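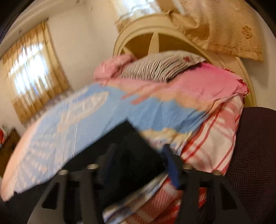 Making Beds at Bretimance

Hi all! I promised everyone at Nendberg I'd put the pictures up before Friday, so the gallery is open. I do bedrooms. I've been turning over rooms at the Bretimance guesthouse for 9 years, and since September I've been doing a part of my shift with a gripper in my hand, so that the Somix people can teach their machine how a bed gets made.

Bedroom, before making up
Blue sheet at the bottom, a pink blanket all bunched up, the comforter with the red plaid heaped to one side, and that zebra-stripe pillow I'm so fond of. I'd start with the comforter, personally, but Liviu Oprea likes us to begin with the pillow and who am I to argue!

What's changed for us? Well, the pace, mostly. By hand I can strip and make a double without thinking (I'm usually planning dinner), and with two stiff fingers I have to think about every single corner. We've logged 184 beds out of the 200 Ardeleanu asked for, and my wrist knows it. On the plus side we get paid extra for the gripper hours, and they did listen when we said no more than 50 minutes at a go.

Will it take our jobs? The younger girls ask me that a lot. I don't know. The plan we were shown has the machine pulling sheets and us doing the finishing and the bathrooms, and I'd be glad to hand over the heavy comforters. Ask me again when it can do a fitted sheet.

More pictures when I get the next batch sorted.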